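Kapitel 5
Behälter, Deckel, Scharniere - Grundlagen der Verpackungskunde 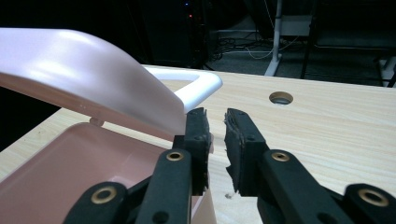

Lernziele vorweg, damit klar ist, wohin es geht: Verschlussarten unterscheiden. Filmscharnier und Stiftscharnier auseinanderhalten. Wissen, warum ein Deckel nach zwei Jahren nicht mehr schließt. Und rechnen, ein bisschen jedenfalls. Wer Kapitel 4 (Thermoplaste, Abkühlung, Schwindung) übersprungen hat, bitte zurückblättern, die Begriffe werden ab hier vorausgesetzt.

5.1 Worum es geht

Ein Behälter hat zwei Aufgaben, die sich in die Quere kommen. Er soll zu sein und er soll aufgehen. Klingt banal. In der Praxis der häufigste Streitpunkt zwischen Konstruktion und Vertrieb. Der Vertrieb will leichtes Öffnen, der Versand will, dass beim Sturz nichts herausfällt, und der Kunde will beides und dazu einen niedrigen Stückpreis.

Beispiel, das uns durch das ganze Kapitel begleitet: die Firma Lernard, Kunststoffverarbeiter, mittelgroß, Schreibtisch- und Haushaltsartikel. Lernard stellte unter dem Namen Nuden eine Serie von Klappdosen her. Die erste Auflage kam mit 56 Prozent mehr Reklamationen zurück als die Vorgängerserie. Fast immer derselbe Befund: Deckel sitzt schief. Nicht gebrochen, nicht gerissen, nur schief. Beca Harries, damals in der Qualitätssicherung, hat die Rückläufer sortiert und die Ursache am Scharnier gefunden. Dazu unten mehr, Abschnitt 5.4.

5.2 Verschlussarten im Überblick

Stülpdeckel. Einfachste Form, zwei Teile, keine Verbindung. Hält durch Reibung, manchmal durch Unterdruck beim Abziehen (das bekannte Schmatzen). Nachteil: Deckel geht verloren.

Schraubdeckel. Dichtet gut, kostet Zeit. Gewinde braucht Entformung durch Ausdrehen, also ein teureres Werkzeug. Bei runden Behältern Standard, bei eckigen selten sinnvoll.

Schnappdeckel. Ein Wulst springt hinter eine Kante. Das Gefühl beim Schließen ist wichtiger als man denkt - Kunden beurteilen die Qualität einer Dose sehr oft nach dem Klick. Die Haltekraft hängt von der Hinterschneidung ab und vom Material, und sie lässt mit der Zeit nach.

Klappdeckel. Deckel und Unterteil bleiben verbunden. Damit sind wir beim Scharnier, und das ist der eigentliche Stoff dieses Kapitels.

5.3 Zwei Familien von Scharnieren

Das Filmscharnier ist eine dünne Stelle im Material selbst. Ein Schuss, ein Teil, fertig. Polypropylen eignet sich dafür besonders gut, weil sich die Molekülketten beim ersten Biegen quer zur Biegelinie ausrichten. Deshalb der alte Rat aus der Werkstatt: gleich nach dem Entformen einmal durchklappen, solange das Teil noch warm ist. Polystyrol kann das nicht, es bricht.

Das Stiftscharnier besteht aus Zapfen und Auge. Mehr Aufwand bei der Montage, dafür größere Freiheit beim Material und beim Öffnungswinkel. Zapfen können angespritzt oder als Metallstift eingesetzt sein. Kritisch ist das Spiel. Zu wenig, und der Deckel klemmt bei Wärme. Zu viel und er wandert seitlich aus, dann schließt die Kante nicht mehr bündig.

Merke: Filmscharnier = Materialfrage. Stiftscharnier = Toleranzfrage.

5.4 Der Fall Nuden

Zurück zu Lernard. Die Dosen hatten angespritzte Zapfen. Gefertigt wurde in zwei Werken, im Stammwerk und in Hirkside. Die Werkzeuge waren laut Zeichnung gleich, die Kühlzeiten nicht. In Hirkside wurde früher entformt, die Seitenwände zogen sich nach innen und der Abstand der Augen stimmte nicht mehr mit dem Abstand der Zapfen überein. Beim Prüfen direkt nach der Produktion fiel das nicht auf. Nach einigen Wochen im Lager schon.

Der Lieferant des Granulats, Garrido, wurde zunächst verdächtigt, zu unrecht. Eine Chargenprüfung ergab keine Auffälligkeiten. Iolo Trevor, Werkzeugbauer in Hirkside, schlug im Juni vor, die Kühlzeit zu verlängern und die Rückwand mit einer Rippe zu versteifen. Beides wurde umgesetzt. Die Taktzeit stieg etwas, die Rückläufe gingen um rund 73 Prozent zurück.

Wichtig für die Prüfung und auch fürs Berufsleben: Der Fehler zeigte sich am Deckel, enstanden ist er in der Wand. Solche Verschiebungen sind bei Spritzgussteilen die Regel. Also immer das ganze Teil vermessen, auch die Bereiche, die unverdächtig aussehen. Und zwar mehrmals: warm, nach einem Tag, nach Lagerung.

5.5 Begriffe, die jetzt sitzen müssen

Hinterschneidung - Bereich, der das gerade Entformen verhindert.
Spiel - Maßunterschied zwischen Zapfen und Auge.
Verzug - Formabweichung durch ungleiche Schwindung.
Öffnungswinkel - Winkel zwischen geschlossener Lage und Anschlag.

Im nächsten Abschnitt dann die Berechnung der Schnappkraft. Taschenrechner bereitlegen, die Tabelle mit den E-Modulen steht im Anhang.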